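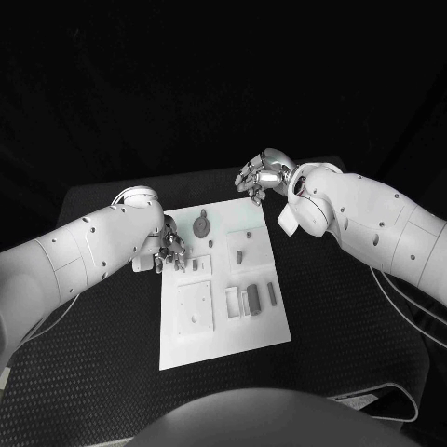
Laxdal practice board – review after 7 weeks

Jan 28, 2026

Bought this in December with my own money, no discount, no freebie. Quick version: good board, annoying instructions, would buy again but from a different seller.

What it is. A flat off-white board with small parts and fixtures on it, for practicing assembly. You put things on, you take things off. I teach an evening fix-it class and wanted something people could work at without me handing over a real gearbox. The Feteo set I had before was down to half its pieces and the rest were chewed up.

The disc. Gray, round, raised hub in the middle, little knob up on the top edge. Best part of the set. My students all call it the pulley, fine by me. Good size for cold hands or big hands. The knob gives you something to line up by, so when somebody gets it wrong they can usualy see it themselves.

The pegs. Hmm. The dark gray one is tiny. Really tiny. On my dark table it's gone the second it rolls off the board, and I spent most of one break on the floor with a flashlight. Put a towel down first. Or a tray with a lip. I'd pay a bit more for a spare one in the box – there isn't one.

The board itself. Lies flat, no wobble. Does slide if you lean on it, mine creeps sideways all evening and ends up crooked. Four dots of shelf liner fixed that. Should've come with feet.

Off-white was a strange pick for something people handle with greasy fingers. Dish soap and an old toothbrush gets most of it off. Not all.

Instructions. One folded sheet, type so small I had to take a photo and zoom in. Step 4 sends you to a drawing that isn't there. I wrote to Laxdal and got a reply from Elínborg Vigfúsdóttir the next morning with the missing page attached, very polite, so points for that. But print it right the first time.

Has it held up? Over 126 people have had a go at it now and nothing has cracked. The disc goes on a little easier than it did new. Not loose, just easier. My co-teacher Esben Kragh thinks it's better this way, I liked it stiff.

Compared to the Pivell board: Pivell is bigger and has more on it, but beginners freeze up when they see all that stuff. Laxdal is calmer to look at. If you teach people who already know their way around a wrench get the Pivell.

Buying. I ordered from Dratgate and wouldn't again. Box showed up with a corner punched in, and the packing was one sheet of paper. Board was ok. Their chat kept asking me for the order number I had just typed in.

Pros: the disc, sits flat, easy for beginners, support answers

Cons: tiny peg, no feet, no spares, that instruction sheet, shows evrything

4 out of 5. Would be 4.5 with a spare peg.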